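Student project report
Do board game nights get people off their phones? A small study at the Clundbridge common room

Submitted 1 Jun 2019

Background

I picked this topic because our residence started a games shelf in February and people kept saying it had changed the place. Wanted to see if that was true or just something people say. There is a lot of writing about screen time and not much about what people do with the hours they get back, at least not that I could find in the library in the time I had.

The question in one line: when there are games in a shared room, do people spend less time looking at their phones there, and do they talk to each other more?

My guess going in was yes for phones, no for talking. I figured people would sit quietly over a game the same way they sit quietly over a screen.

The room

The common room is on the ground floor of Clundbridge, next to the laundry. Two couches, four tables, a kettle, bad light in one corner. It seats more people than ever use it. Before the shelf went in it was mostly somewhere to wait for your washing, and a fair bit of what I recorded is still that. I did wonder about leaving the laundry people out but decided against it, they are in the room, they count.

The shelf has card games, a couple of word games, draughts, chess, dominoes, a big trivia box that is so old half the answers are wrong now, and a few newer games that take ages to explain. Most of it was donated. Some has bits missing.

Method

Two parts.

Part one was a survey. Paper copies at the door and the same thing online. I got 70 back. Nine questions, mostly tick boxes, one open question at the end ("anything else about the room?"). No names collected. My tutor signed off on the ethics form before anything went out.

Part two was sitting in the room and keeping a log. I did 15 sessions in the evenings, each one two hours. Every five minutes I wrote down what each person was doing, using a short list of codes: phone, laptop, talking, game, eating, other. That gave me 2173 coded entries in total. I typed them all into a spreadsheet by hand, which I would not do again. Next time a tablet and a form.

A person could only have one code at a time. This was a problem straight away because people talk while they play, and they eat while they do everything. After the first session I made a rule: if a game was on the table and they were in it, it was "game", and I put a small t beside it if they were talking at that moment. Session one was redone from my notes so it matches the rest. Mostly matches.

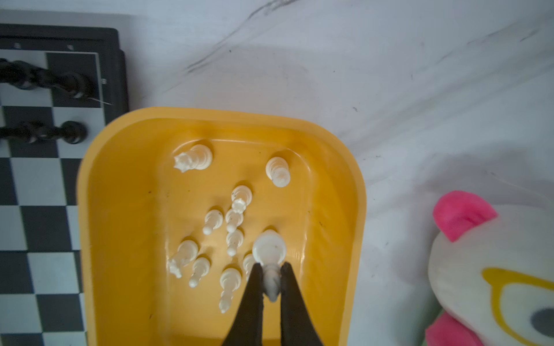 Chess and draughts were the hardest to code under this rule. In a card game your turn comes round fast and you more or less stay in it. With chess, one person is thinking and the other is waiting, and the one waiting will pick up a phone, put it down, pick it up again. I coded whatever they were doing on the exact five minute mark, so a chess player could come out as "phone" three times in a row and still have been playing the whole time. I think this makes the two-player games look worse than they were. Something to fix.

Setting up and packing away also got lumped in with "game". Could argue that either way.

Results

Phones first. On nights when at least one game was out, phone entries were clearly lower than on nights with none. The drop was biggest at the tables and close to nothing on the couches. People on the couches are on their phones no matter what. The couches face away from the tables so maybe they don't even register a game is on.

Talking went up, and by more than I expected, so my guess was wrong on that one. Of the entries coded as game, 249 had the little t for talking. That is only at the exact moment I looked, so the real amount of talk would be higher. Card games and the trivia box had the most. The trivia box caused actual arguments because of the out of date answers, and people who weren't playing came over to join in, including from the couches.

The quiet games were quiet. No surprise. But there was a pattern I hadn't planned for, where someone would stop to watch a chess game and then end up talking to another person watching. I had no code for watching. These went down as "other" or "talking" depending on the moment, and I can't pull them apart now. Biggest gap in the log, I reckon.

Survey results lined up fairly well with the log. Most people who answered said they had used the shelf at least once. More than half said they had met someone new in the room since it went in. When asked why they don't use it more, the top answers were not knowing the rules, not having anyone to play with, and missing pieces, in that order.

The open question got some good ones:

"Need one game you can finish in the time a wash takes."
"I like it when theres people in there even if I'm not playing."
"Please fix the light."
"Why is the kettle always empty"

The first one is a proper suggestion. A wash takes less time than nearly everything on the shelf, and people do get up halfway and leave the others stuck.

Problems with the study

Everyone could see me sitting there with a clipboard. By the third session people knew what I was writing down and a few put their phones away when I came in, then got them out again once they forgot about me. I tried sitting in the bad light corner and it helped a bit but I couldn't read my own writing.

Only evenings. No mornings, no weekends. Exams started near the end and the last sessions were pretty dead, which drags down the game numbers for reasons that have nothing to do with games.

No proper before measurement. The shelf was already in when I started, so I am comparing game nights to non-game nights, and those could be different nights for other reasons (weather, assignments due, what's for dinner in the hall).

One observer, me. My flatmate coded a single session alongside me as a check and we agreed on most of it. Where we differed it was nearly always talking versus eating.

Also the survey was answered by people who bother to answer surveys. Same people who would use a games shelf probly.

What I would suggest

Put a short rules card in every box. One side of paper, big writing. That goes straight at the top reason people gave.

Turn one couch around. Costs nothing.

Keep a list on the wall of what is missing from which box so people can bring spares from home.

Get a couple of short games, under half an hour.

Light bulb.

If I did it again

I would start before the shelf went in, add a code for watching, and split "waiting for a turn" out from "game". I would also do a second building to compare with. Bodidberg has nearly the same room and no shelf and would have been perfect, I only found that out in the last week when it was too late to get permision.

The full log and a blank copy of the survey are in the appendix, handed in separately on paper. Codes are explained on the first sheet. The sheet for session six has tea on it but you can still read it.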